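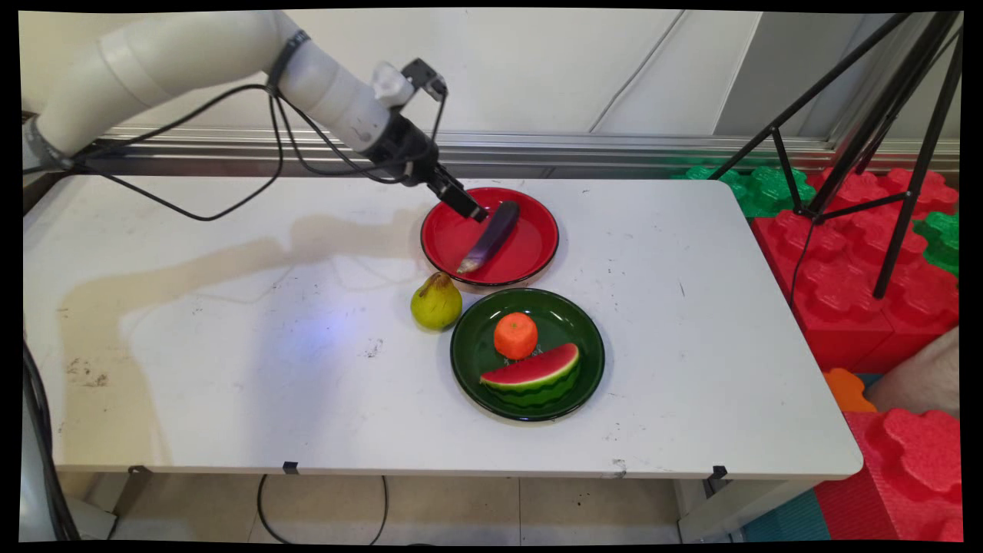 Pick and place drops long fruit after the lift, student project

Posted Apr 26, 2018 in Robotics / Student Projects

Our senior design group has a six-axis arm with a two-finger gripper doing a sorting task. There are two plates on the table, one red and one green, and the arm has to move produce between the plates and the bare table top in whatever order the script calls for. The current set is an orange, a pear, a watermelon wedge and an eggplant. The class calls the project Dotari, so that is the name in the logs if I paste any.

The orange and the pear are fine. The eggplant is the problem. The fingers close, the controller reports contact, the arm lifts, and somewhere between the plate and the waypoint one end swings down and the whole thing rotates out of the fingers. Out of 223 logged attempts across all objects, nearly all of the failures are the eggplant. It is worse when it lies diagonally in the plate.

Setup: the camera on the wrist looks at the object and we take the centroid of the color mask as the grasp point. Gripper yaw is fixed relative to the base. Approach is straight down to 5 mm above the plate surface, then close at the force limit, wait 800 ms, lift. We have tried raising the force limit and adding rubber tape to the fingertips. The tape helped a little and then peeled. Is this a force problem or a perception problem? The demo is graded on completed moves, so a slower cycle is acceptable.

skener_bench

Mostly perception, and the fixed yaw is the first thing to change. With a round object any yaw is as good as any other, so the orange hides the mistake. With a long object the fingers have to close across the short axis. If they close at 45 degrees to it, contact is on two offset points and the object turns as soon as there is load on it.

You already have the mask. Compute the second moments, or just fit a minimum-area rectangle, take the angle of the long side, and add 90 degrees to get the closing direction. Wrap the result to plus or minus 90 so the wrist doesn't take the long way around and wind up its cables. Check that the angle is in the robot base frame and not the camera frame. With a camera on the wrist the rotation between the two changes with every pose, and a sign error there will look exactly like a random failure.

Second item: the centroid of the mask is not the center of mass. An eggplant is heavier at the blossom end. Your color mask is probably also losing the stem end, which is pale and will not pass a purple threshold. That pushes the centroid toward the fat end, so you may be getting a partial correction by accident. If you fix the mask, expect the grasp point to move toward the stem and the drooping to get worse until you add an offset. I would start at 10 percent of the length toward the fat end and tune from there.

Do not raise the force any further. It bruises the skin, and a bruised eggplant is slippery.

hepburn_lab_tech

Use a bigger gripper. We had the Bramar one with the wide pads and never had this.

two_link_planar

The wide pads would help but I assume a student group can't swap hardware in April.

Agree with the first reply on yaw. A few things to add from grading a similar task last September:

Check the plate. A plate with a raised rim limits how low the fingers can go when the object reaches close to the edge. If one fingertip rides up on the rim, the grasp is tilted and above the widest part of the object, and closing the fingers pushes it down and out. Log the Z height at contact. If it is different for the diagonal cases you have found the cause.

Your lift is probably too fast. Go up 20 mm at low speed, stop, take another image, and compare the object angle with the one before the lift. If it moved more than a few degrees, set it down and regrasp. The extra image costs 656 ms on our old vision PC — it may be less on yours — and it catches most of the drops before they happen.

Also mask out the table. If the top is stained or scuffed, a loose threshold will pick up dark marks as part of a dark object and drag the rectangle angle with it. Keep the largest connected component only.

Tape: use heat-shrink over the fingertips instead. It doesn't peel.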